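### 4.2 Growth in family membership

The most exciting result came from Momwood, a racquet club that added a family café and a children's climbing room in April. Of its 1,655 members, 328 joined on a family plan, up from roughly 300 the year before. Moon's survey points the same way!
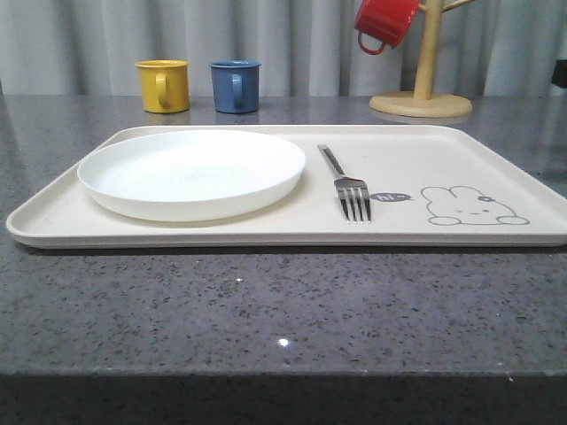
Terley, a tennis-only club, gained just 2 family plans over the same period. We find this gap striking, and it fits the pattern Symonenko described for swim clubs.

**Figure 3.** Place setting on a cream tray with a rabbit drawing.

Court bookings at Momwood held steady, so the new families did not crowd out regular players.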